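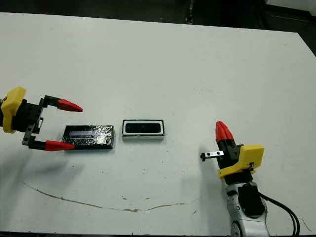

Foil wrap is a thin, flexible metal or metal-coated sheet folded around a small article to close it off from light, air and moisture. It is used for confectionery, soap, tea, photographic materials and spare parts. Household foil is plain rolled aluminum, while most colored packaging foils, including black, are either lacquered aluminum or a plastic film carrying a very thin metal layer.

Block wrapping

A flat rectangular block is the simplest shape to wrap. The sheet is cut to the full girth of the block plus an overlap, and to its length plus an allowance at each end equal to the thickness. The long edges meet on the underside. The ends are tucked inward from the sides, and the two remaining flaps are folded down and under. Tightly folded blocks keep sharp edges. Loosely folded ones become rounded at the corners and shift inside the wrap.

Creasing

Aluminum foil has almost no spring and holds a crease permanently. Metalized film recovers partly after folding, so that its end folds need adhesive, heat sealing or an outer band. Both materials crinkle in handling. Each crease forms a narrow facet that reflects light at its own angle, and a dark foil may show silvery highlights along its ridges and a pale band across any face turned toward a lamp or window. The effect depends on viewing position and is not a reliable sign that the color coating has worn through.

Repeated creasing causes pinholes. In a handling trial described by Danica Hoxha in the Proltby packing manual, 250 wrapped blocks were opened and refolded by hand, and 38 had at least one pinhole, nearly all at the end folds. A second lot of 190, wrapped in a heavier sheet, was discontinued when the sheet split at the corners.

Storage and labeling

Wrapped blocks are laid flat on their broadest face in a single layer. Stacking flattens the ridges and can transfer lacquer from one block to the next. A white or light gray surface is preferred for inspection, as flakes of dark coating are easily seen against it. Labels stick poorly to crinkled foil and are usually placed on the smoothest face or on an outer paper band.

Terminology

The older trade distinguished "dead" foil, which stays where it is folded, from "live" foil, which opens again. Stavros Tomić retained both terms in his glossary for the Monbridge packing school, where they appear under entry 267. The Begović system classes wraps by end fold only: tucked, twisted or banded. In the Starner system, banded wraps are treated as a form of carton and are listed separately.

See also: Metalized film; End fold; Overwrap; Paper band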